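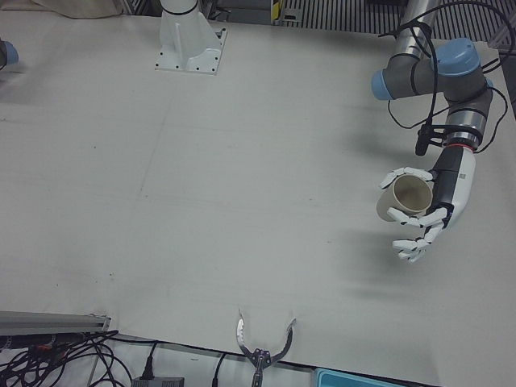 By Rigoberto Villanueva and Ruth Cuadros
Student Projects | Food & Waste
Last updated in December
6 min read

We picked paper cups for our project after Ruth noticed how full the bins by the Brustero coffee cart were every morning before nine. Neither of us expected to get this interested in cups! The question we started with was simple: would people at our school bring their own mug if it saved them a little money, or would they need something more than that?

What we did

The cart agreed to take 30 cents off any drink served in a customer's own mug. We ran that for two weeks with one small sign next to the register. For the next two weeks we kept the discount and added a shelf of clean loaner mugs that people could borrow and drop off in the Ikeda building or back at the cart. Most of the mugs came from the thrift store on Drunport Street, and a few came from Rigoberto's aunt, who was very happy to see them go.

We tallied drinks from opening until 10 a.m., because that is when the line is longest. One of us stood by the register and the other stood by the bins (we switched, the bins get old fast).

What we found

With only the discount, 78 drinks went into people's own mugs over the two weeks. With the discount plus the loaner shelf, the number went up to 117 reusable mugs, counting both kinds. We were jumping up and down when we added up the last sheet.

The loaner mugs did better on cold mornings, which makes sense to us, as a thick mug feels great to hold. They did worst right before first period, when people want a lid and want to run. Quite a few students told us they own a travel mug and just forget it at home. Two teachers asked if they could keep theirs. We said no, then we said yes. 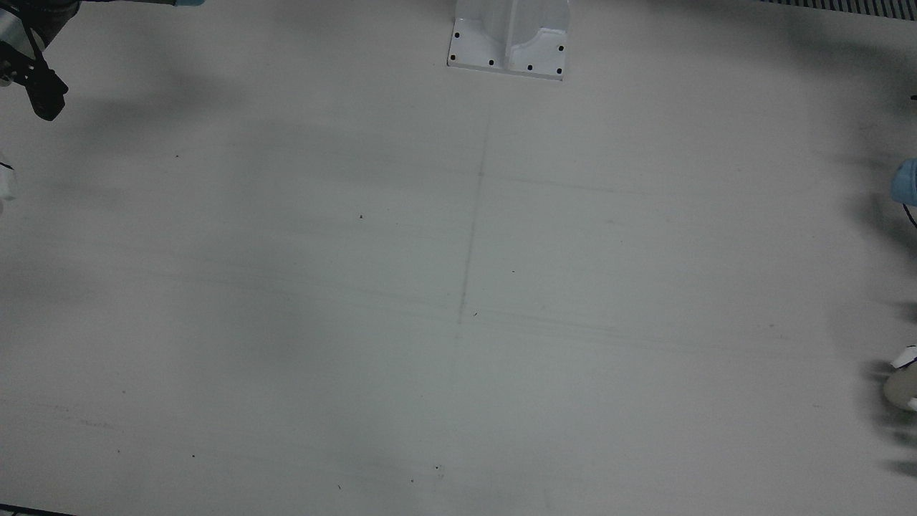 Tabletop with white bracket.

Problems

Six loaner mugs never came back. Washing was also harder than we planned for, and on one morning we ran out of clean ones by 8:15. We didn't track what size drinks people bought, so we can't say how much paper was really saved. The second two weeks were also colder than the first, so the weather may have helped us.

What we would do next

We want to try the same thing at the Coltier campus, where the cart is closer to the dining hall and its dishwasher. We would add a lidded loaner for the people in a hurry, and text reminders for the ones who forget their mug. Ruth also wants to test a brighter sign. If you have spare mugs, we'll take them, any color, chips are fine as long as they aren't on the rim!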